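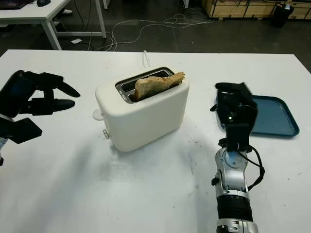
How far should a slice of bread stand above the toaster when it is done?

It should stand high enough that a person can hold the upper crust with two fingers and not touch the metal. In our households, people were satisfied when the crust was clearly above the slot along most of its length.

Şengül Toprak and Edin Georgiev
July
Last updated: July, second version
Reading time: 5 minutes

4. Taking out the toast

4.1 What was recorded

In the previous section we treated the choice of bread and the browning level. In this section we look at a shorter moment, between the end of toasting and the arrival of the slice on the plate. It lasts only a few seconds, but in the first interviews people in Drosteseck spoke about it more than about the color of the toast. Their complaints were small and very similar to each other. The slice was too low, it was leaning on the metal, or it broke when it was pulled.

The households kept a breakfast diary, and 401 entries in it describe the taking out of toast in enough detail to be used. An entry was used if the person wrote down which bread it was, how the slice stood in the slot, and what was used to remove it (the hand, a fork, a pair of wooden tongs, or something else). Entries such as "toast as usual" were left out. Lino Colombo read all entries first, and Ada Palumbo read them again without seeing his coding. Where they did not agree, the entry was discussed with the first author.

4.2 Position of the slice

We use three words for the position. A slice is "standing" if its upper crust is above the rim over the whole length and the slice is upright. It is "leaning" if the crust is above the rim but the slice rests toward one wall of the slot. It is "sunk" if any part of the upper crust is level with the rim or lower. A slice may also be tilted along its length, so that one end is higher than the other. We noted the tilt separately, as it can appear together with each of the three positions.

Figure 2. Leaning slice with tilt. Light golden-brown toast in a cream-white two-slot toaster. The right end of the slice is higher than the left.

The slice in Figure 2 would be coded as leaning, with tilt. Its upper crust is irregular, which is common with bread baked without a lid. For such bread we asked the households to look at the lowest point of the crust and not at the highest. Before we gave this instruction, two persons could describe the same slice as sunk and as standing, and both of them had a good argument.

Tilt was mentioned mostly for bread cut at home. A slice from a round loaf does not have a straight lower edge, and it turns a little when the carriage comes up. The households did not see this as a problem if the higher end was on the side of the hand they use. When it was on the other side, several people wrote that they turned the whole toaster on the table. We did not expect this, and the diary had no field for it. The remarks were found in the margin.

4.3 Fingers, forks and tongs

For standing slices, almost every person used the fingers. For leaning slices, the fingers were still the usual choice, but the first movement was different: people pushed the slice away from the wall of the slot before they lifted it. One participant described this as "waking it up," and the expression was later used by the rest of her household.

For sunk slices the habits were divided. Some people moved the lever upward a second time to gain a little height. Others waited until the metal had cooled, and they wrote that the toast was then dry. A smaller group used a fork, although everybody in this group also wrote that one should not do it. We repeat in this place that metal objects should not be put into the slots, and that the plug should be pulled before anything is done inside the toaster. Dario Melis gave every household a pair of wooden tongs after the first reading of the diaries. In the later entries the fork is still mentioned, but as something other family members do.

4.4 Place of the toaster

The position of the toaster on the table was also noted. Where it stood close to a wall, the cord was pressed behind it and the toaster came slowly forward during the week. People with an open table had space on both ends and could reach the slice from the side they preferred. They also had more crumbs to wipe, and this was written down with some regret.

We asked whether the lever should be on the left or on the right. Most households had never thought about it. They put the toaster with the lever toward the free side of the table and kept it so. In one kitchen, the toaster was turned every morning by the person who got up second, and turned back by the person who got up first.

4.5 Limits of this part

The diary depends on what people notice before coffee. Entries made at seven in the morning are shorter than entries made on late breakfasts, and it is possible that sunk slices are reported more often because they annoy. We also have very few entries for rolls and for frozen bread. These are treated in Section 5, together with the question of crumbs and the cleaning of the tray.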